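Stukton Garment Care
Home / Shop / Practice and Sorting Garments / Shirts

Losico Button-Up Shirt, Slate
Item code 2063-S
Sold by Stukton. Stock line since October.

The Losico button-up is a plain collared shirt sold for folding, sorting and pressing practice in laundries, op shops and training rooms. It is supplied as a single garment or in cartons of 15. Colour is a muted grey-blue. Slight shade variation between dye lots is normal and is not grounds for return.

General

Fit: regular, straight hem
Closure: full front placket, buttons
Collar: one-piece, soft
Finish: garment washed, no starch, no crease-resist treatment
Sizes: S, M, L, XL
Carton quantity: 15

The cloth takes creases readily and holds them until pressed. This is intended. A treated shirt falls flat too easily and gives the trainee very little to do. If you need a garment that will come out of the basket ready to hang, order the Trinotix easy-care shirt instead.
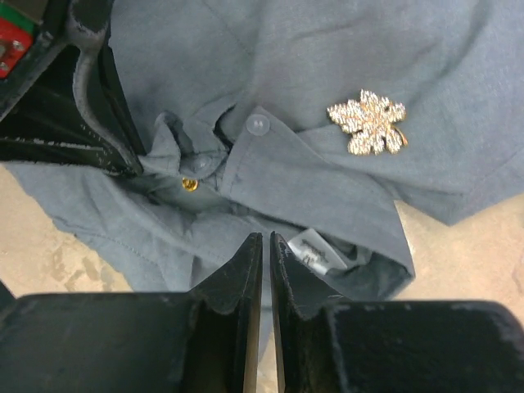
Buttons should be left undone for the first wash. Turn the shirt inside out, wash with similar colours and remove from the machine as soon as the cycle ends. Line dry by the hem. Tumble drying is permitted on the low setting, but some shrinkage in the sleeve length should be allowed for. Do not bleach.

Brooches, badges and other pinned items are not supplied with the garment. Remove them before washing or pressing. Pin on the flat of the chest, through a single layer, clear of the placket. Repeated pinning in the one spot will open the weave.

Pressing

1. Collar, underside first.
2. Yoke.
3. Cuffs, then sleeves.
4. Back panel.
5. Fronts, working the iron point between the buttons and never over them.

Use a medium setting with steam. Maximum iron contact is 10 seconds in any one place. Metal fasteners retain heat - press from the reverse.

Folding and sorting
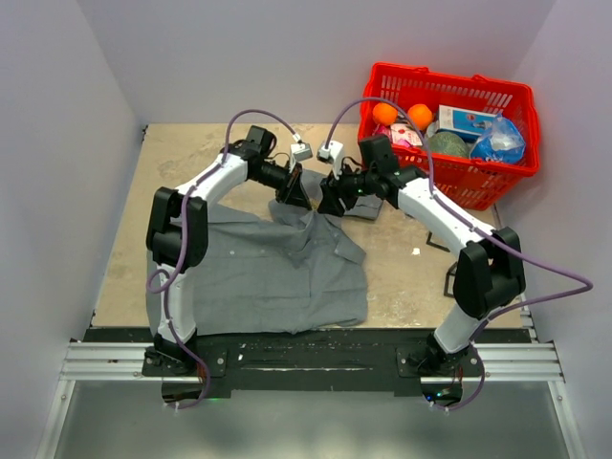
A work surface for folding should be larger than the shirt when the shirt is laid out with both sleeves extended. Height is a matter for the user. Clear the area of other garments before starting, or at least move them well out of the way, as small flat pieces are easily folded in by mistake. Keep the basket on the surface at a back corner, as with the red slotted one here, and the front stays free for the garment. Find the placket first. On a crumpled shirt the row of buttons is the quickest guide to which way the front is facing. Pinch, lift, let the cloth drop, then square the shoulders.

A slotted plastic basket is preferred over a solid one where garments are waiting to be folded. The Kong stacking basket is listed separately under Accessories.

Spares and returns

Replacement buttons are sold in packs of 4. Specify garment size when ordering. Unwashed garments may be returned with the swing tag attached. Opened cartons are accepted only if complete.

Trade accounts: Hường Trương
Product specification and care queries: Rostislav Slanina

Page revised 2016-02-10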